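Robotic dishwashing

Robotic dishwashing is the handling and cleaning of dishes by a general-purpose robot, usually one with one or two arms. The term does not cover the ordinary dishwasher, which cleans dishes but has to be loaded and emptied by a person. As of 2021, no robot of this kind was in common use in homes.

Tasks

Most work in the field splits the chore into smaller jobs: finding a dish, picking it up, rinsing or wiping it, and setting it in a rack. Picking up has received the most attention. A shallow bowl lying on the floor of a sink gives a gripper little to hold except the rim, and the walls of the basin limit the angles from which an arm can reach it. Turning on a faucet is often treated as a separate task. Levers are generally easier for robots than round knobs.

Wet dishes remain difficult. Water changes how a surface looks to a camera and makes it slippery, and thin glass can break under a grip that is safe for a plate.

Simulation

Many systems are trained or tested in simulated kitchens before being tried on real hardware. Simulation is cheap and nothing gets broken, but running water, soap and stuck food are hard to model and are often left out. A method that works in simulation may fail in a real sink.

The Kusano kitchen set, released in January, contains 29 chores, 2 of which take place at the sink. Each is scored only on where the objects end up, so a dish can pass without being clean.

Commercial use

Gerkico and Quezada have both sold machines to cafeterias. These handle trays and plates of fixed sizes on a conveyor and are not meant for homes. Bemport showed a home model but has not offered it for sale.

See also: Dishwasher; Robot gripper; Household robot

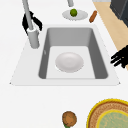
Simulated kitchen sink with a bowl in the basin and robot grippers on either side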